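I finally did the hair tie drawer in January, on a Sunday afternoon, after putting it off since we moved to Stekdale. It's the shallow one under the bathroom sink, and it had stopped closing.

I pulled everything out and carried it to the bedroom in a mixing bowl. The first pass was quick. Anything with the elastic gone went in the trash, and so did a handful of clips with missing teeth. The bobby pins went into an old mint tin. I kept going for 20 minutes or so and then took a break to move the laundry over.

What was left was the stuff I do use but never know where to put: scrunchies, pom-poms that came off hats, a couple of small pouches, and the winter beanie that lives in there for no good reason. I had looked at drawer organizers at the Collport store, but the one that fit was $90 and I wasn't going to spend that on a bathroom drawer. I used a cardboard box with a pink sunburst lining that I'd been saving in the closet.
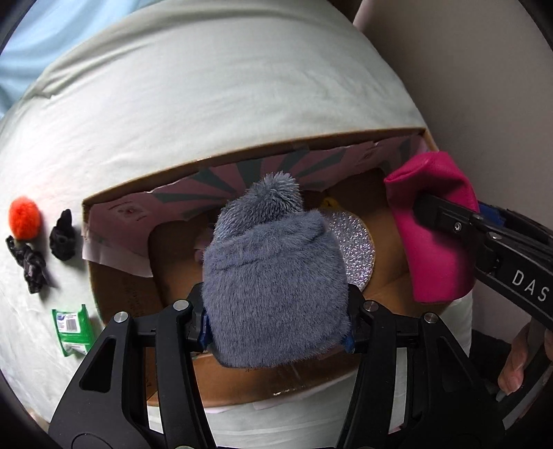 My first idea was to keep the box on its side on a shelf, like a cubby. I tried that at my sister's place years ago and it was fine for shoes. For small things it's annoying. Whatever is in the back stays in the back, and the round things roll out when you reach past them.

So the box is going to sit with the opening up. Bigger, softer things go in first and the glitter pouch goes next to them where I can grab it. Scrunchies last. I thought about cutting dividers out of a cereal box and decided to live with it for 2 weeks before making anything.
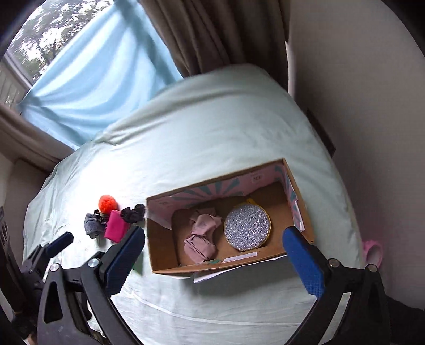

Pink cloth and the glitter pouch in, scrunchies and pom-pom still waiting.

The lining has come away in one corner. I have a glue stick somewhere and will get to it. Hemant Rastogi left a comment on my closet post asking if paper linings hold up in a bathroom, and I don't know yet. Ours gets pretty steamy. For now the box is on the hall shelf next to the towels, and the drawer has only toothpaste, floss and the mint tin in it. It closes.

Next is the cabinet above the washer, which is mostly batteries and light bulbs for lamps we no longer own.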